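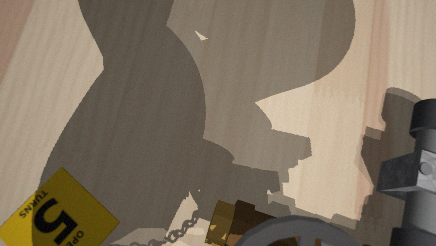
Shadow trouble, round two

Friday, November
Posted by the perception desk, Hondham valve bench

Home | Notebook | Sim logs | Bench | Older entries

Coffee first, then 50 rollouts in Stetari with the new lighting turned on, and oh boy did the wheel finder hate it. With the old flat lighting it was getting the handwheel rim nearly every time, so I had gotten a little smug. Now the fixture and the arm throw big gray shapes all over the wood and the finder wants to hug every one of them.

Numbers before I forget: 1,587 frames saved, 684 of them flagged by the checker because the fitted circle landed somewhere the wheel isn't. I clicked through a big pile of those (my wrist is sore) and they fall into a few families.

Worst family is wheel shadows. They have rings, they have spokes, they even have a hub, and to an edge-based circle fit they look better than the real rim does when the real rim is only a gray arc at the bottom of the view. I can't even blame the fitter! It asks for a strong curved edge with lines running to the middle, and the shadow on the wood gives it exactly that. The gray on gray doesn't help either. 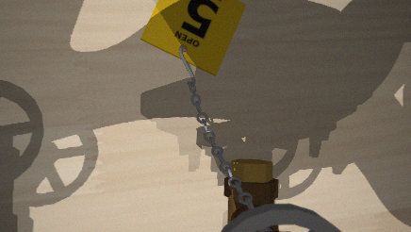 Hook, chain and tag over the brass-colored cap. Three wheel shadows on the wood, only an arc of the real rim.

What I tried this morning:

1. Depth gate on the circle fit. Any ring whose edge points sit on the background plane gets thrown out. Easy win, should have had it in from the start. The catch is that the rim gets thrown out too when the depth is ragged along its edge, so I loosened the gate and now a few shadows sneak back in. Need a better rule than one threshold.

2. Using the cap as an anchor. The squared cap on the stem is a nice warm color and nothing in the shadows has any color to speak of, so find the cap first and only then look for a ring near it. I like this one a lot. It falls over when the cap is mostly out of view or hidden, and then we're back to guessing.

3. Reading the tag. The yellow tag is easy to find by color, and the big 5 comes through fine once the crop is rotated the right way up. The smaller words are hit and miss. Sometimes I get OPEN, sometimes TURNS, sometimes OPE because the rest is outside the view. For now the planner only takes the numeral if 2 reads in a row agree, otherwise it waits and asks for another look.

Separate gripe: the jagged shadow borders. I spent way too long wondering if the finder was picking up real steps from the gripper bracket, and I think part of it is bracket shape and part of it is the shadow map being too coarse. I bumped the resolution one notch in the Stetari scene file and the steps got smaller but the frame rate went in the toilet. Put it back. Somebody with a better graphics card, please have a go — the setting is in the Nordin scene, under lights, and I left a comment next to it.

There's also a little white triangle, dead sharp, sitting inside the gray near the top of the wrist views. It's a gap where the shadow edges don't meet. The corner detector LOVES it. Best corner in the whole image, every time, and totally useless for tracking. I've masked anything that small and that bright for now, which is ugly, but it stopped the pose estimate from twitching in the runs I replayed.

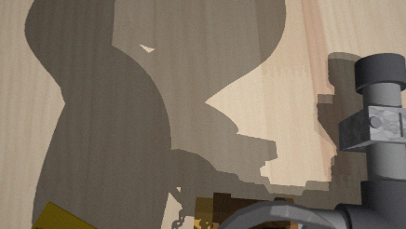
Wrist view with the white triangle in the upper shadow and the stepped edge running across the middle.

On the planning side, Cukcombe is happy to plan an approach to whatever circle I hand it, including ones painted on the wood. It really ought to refuse a grasp target that lies flat on the background. I'll add a check on our side of the interface and leave theirs alone, at least until the next release. I also want it to treat the chain as something to keep clear of. Right now it's in the scene as decoration and the planner can't see it at all.

Still open:

- depth gate that depends on how much of the rim is in view
- rerun the same seeds with cap-first search switched on, compare flagged frames
- chain as a keep-out shape, a fat capsule is fine to begin with
- move the tag reader off the main loop, it stalls the wrist controller when it retries

Leaving the rerun going over lunch. Seeds are in the same folder as last time, so don't clean it out please!

Contact: Hondham bench notebook | © Hondham | Back to top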